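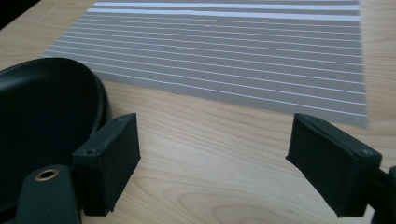
4. Taking your first reading at home

Your Tinia blood pressure monitor is ready to go – great!

1. Sit with your back supported and both feet flat on the floor. Rest for 4 minutes.
2. Wrap the cuff around your bare upper arm, at heart level.
3. Press Start and stay still and quiet until you hear the beep.
4. Take 3 readings, one minute apart, and save them all.

Note: Numbers move around a lot during the day, and that's fine!

Caution: Don't change your medicine without asking your doctor.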